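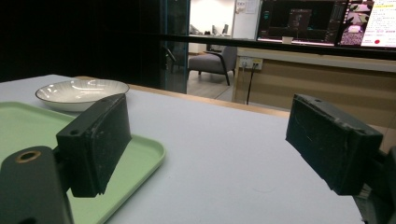 A pale gray tabletop, a good background for sorting small stuff

How to sort a big jar of mixed buttons

I picked up a huge jar of buttons at a yard sale in Pemville last November, and it sat on my shelf for months before I got around to it. If you've got one too, let me save you some grief!

First, clear a table with a plain, light top. I tried my patterned tablecloth the first time and kept losing the little clear shirt buttons (they vanish, I swear). A big bath towel works too if you want to stop things rolling onto the floor.

Tip out a couple of handfuls at a time. I dumped the whole jar at once and got so overwhelmed I went and made a sandwich. Pull out anything that isn't a button – mine had safety pins, a thimble and 19 hooks and eyes.

Now sort by color, loosely. Don't fuss over navy versus black yet, you'll want daylight for that. I used a 10 cup muffin tin from my neighbor Bijan Jalali and it was perfect, except white needed a soup bowl all to itself.

Once the colors are done, go through each pile looking for matches. Same size, same number of holes, same edge. When you find a set, thread it on a bit of scrap yarn and tie a loose bow. I ended up with 64 sets, and the best was five carved green ones that are going straight on a cardigan.

Dirty buttons can have a quick swish in warm water with a drop of dish soap. Keep wood, leather and fabric-covered ones out of the bath and just wipe those with a dry cloth. Spread the rest on a towel overnight before you put them away.

I keep my sets in old jam jars by color, and the singles went back in the big jar for my niece to play store with.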